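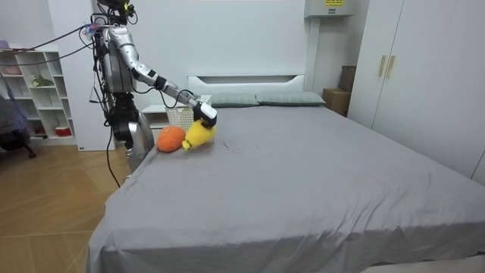 Tidying plush toys beside the bed, the job I've been going on about since December.

I've had a few emails asking why I'm so worked up over a gripper that wouldn't let go. Fair enough! On paper it's the dullest fault going. The Velari arm picks up a toy, moves over the basket, gets told to open, and doesn't. No smoke, no bang, no one hurt. The Saturday it happened to us the log said "grasp released" and the fingers were still shut tight, and the arm went off to start its next pick with a toy in its hand as if everything was fine.

My gripe is with that log line. The software wrote "released" when it sent the command, and it never went back to check. I reckon we'd had 24 of those lines that day before anyone thought to doubt one of them (me included, I was eating a sandwich). Once you know your machine reports what it meant to do and calls it what it did, you start wondering about every other line in the file.

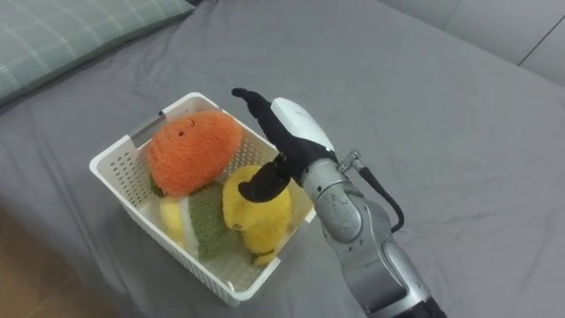 Soft things hide hard faults

People hear "plush toys" and relax. I did too. But a squashy toy is a terrible alarm. Close the fingers two times too hard on a mug and you'll hear all about it. Do it to a stuffed pear and the pear just takes it, and you carry on all arvo with the force limit set wrong. Ours was at 55 percent when the sheet on the wall said 40, and I still couldn't tell you who changed it or when.

Nazmiye Saraç, who looks after our Joserum controllers, thinks I'm being unfair here. Her view is that you practise on soft stuff so mistakes come cheap, and she's right about that bit.
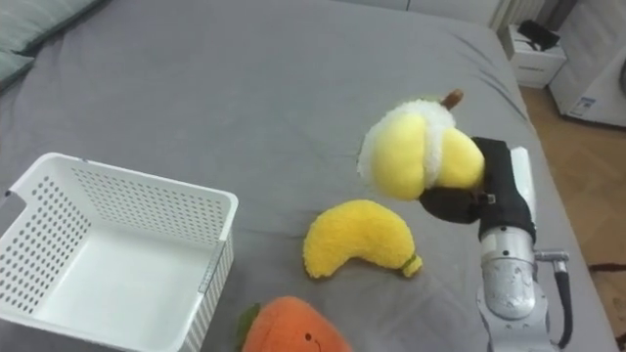 Where we part ways is what you do with a cheap mistake. If it costs nothing, it gets no write-up, and then it's still sitting there the day you swap the toys for somebody's glasses, or somebody's hand. Birsen Karakaya wanted to log ours as "operator retry" and move on. We had a bit of a barney over it, a friendly one, and it went in as a fault in the end.

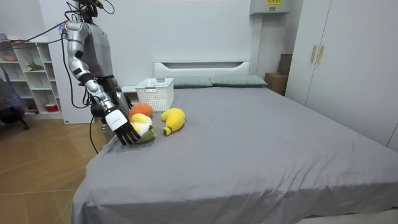
2 min read

So what would I change? I'd want the finger position read back after every open command, and if it doesn't match, the arm stops where it is and asks for a person. Yes, it's slower. Tondex sell an add-on that does something like it and I'm told it's a pain to set up, but we'll be giving it a go anyway. I'd also like the stop button within reach of whoever's closest to the bed, and I don't care how silly that feels when the job is putting a banana away. If your lot have had a gripper stick on you and wrote it off as a retry, go and dig out the log and send me the line.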